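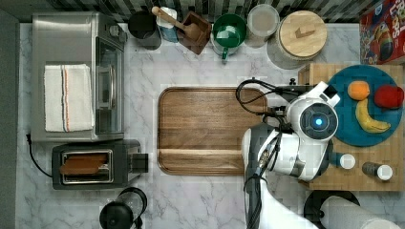 Brenda Whiteley keeps 235 printed car brochures in flat steel drawers, sorted by paper size. She began the archive, which she calls Mosum, after buying a carton of dealer literature at a swap meet in Jammont. Most of it covers small sedans and delivery vans.

"Year is a poor sort key," she said. "Half of these have no year on them. The print code on the back panel is the only thing I trust."

The code usually gives a month and a quantity. One Troncoso van folder reads August, followed by 1520, and Whiteley takes the second number to be the press run. Octavio Zúñiga, who scans the collection, is less sure.

"It could be a job number," he said. "We have two folders from the same printer with the same figure and different page counts. I log it as unresolved."

Zúñiga scans at 10 brochures per session and stops when the glass gets warm. Gatefolds are done panel by panel and joined later. He does not correct faded reds.

"If I fix the red, the next person can't tell what the ink did. I leave a gray card in every scan and they can adjust it themselves."

The Noltent coupe catalog has taken the longest. It runs to 80 pages, and the staples have rusted into the center spread. Whiteley has not decided whether to pull them.

"The paint chips are glued across the fold," she said. "I would want a second copy first. I've been looking for six years."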